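How to Write an Episode Review Worth Arguing With

I've been reviewing TV comedy for fun since my second year of college, and I still get a silly thrill when a new season of something I love lands and I get to pick it apart. If you've ever finished an episode and immediately wanted to tell somebody why the B-plot didn't work, you can do this too! Let me take you through how I go about it, using the show I know best: Marnden, the lighthouse sitcom set in 1848.

Watch it twice

The first time, put the notebook away. Laugh when you laugh. When the credits roll, write down the first two things you remember, good or bad, and go to bed. Those two things nearly always end up in my opening paragraph.

The second time, take notes with your finger on the pause button. I write the time down the left side of the page and a few words on the right: "Mayrhofer enters too early," "great door gag," "why is the goat back?" Don't write full sentences or you'll miss the next joke. Mark anything that made you laugh again, because a line that works twice is worth quoting.

Find the engine

Every sitcom episode has somebody who wants something badly. Write that down in one line before you review anything else. For the Marnden season opener mine was "Captain Mayrhofer wants the harbor board to think he can read." Simple! Now you've got something to test each scene against. Does the dinner scene make it harder for him to fake it? Yes, wonderfully. Does the long bit with the Zoklow twins? No, and it eats up most of the second act — so that became my main complaint. 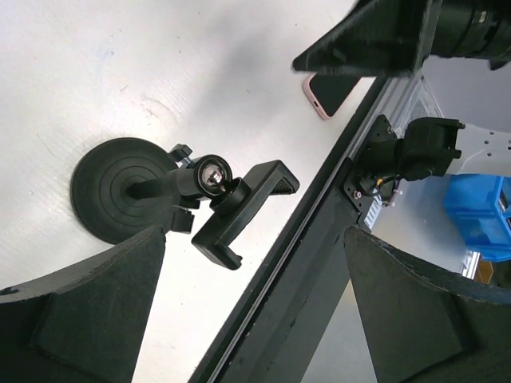

Filed under: Reviewing and Recaps

Sort your complaints

This was the step that changed my writing the most. Go through your notes and split the gripes into two piles. One is for problems with this episode (a flat joke, a rushed ending). The other is for problems with the whole show, like the way Marnden keeps forgetting that Mayrhofer has a sister. The second pile gets one paragraph, tops. Readers who've followed you all season have already heard it, and the writers of this particular half hour deserve to be judged on what they wrote.

Do the same with the praise. I gushed for ages about the theme tune in my early reviews and it was the same theme tune every week.

Draft it fast

I aim for 1000 words and give myself one evening. Start with your strongest opinion, then get the plot out of the way in three or four sentences. Your readers saw it! They want to know what you made of the courtroom speech.

Quote sparingly and check the wording against the episode. I once built a whole paragraph on a punchline I'd misheard, and Andri Riedl, who runs the Zeltar fan forum, very kindly let me know in front of everybody.

Before you post

Read it out loud. Put a spoiler line at the top. Then stick around for the comments, which for me is the best part of the whole business — I've changed my mind about entire episodes down there. Next up I'll be tackling season rankings, and yes, the goat episode is going higher than you think.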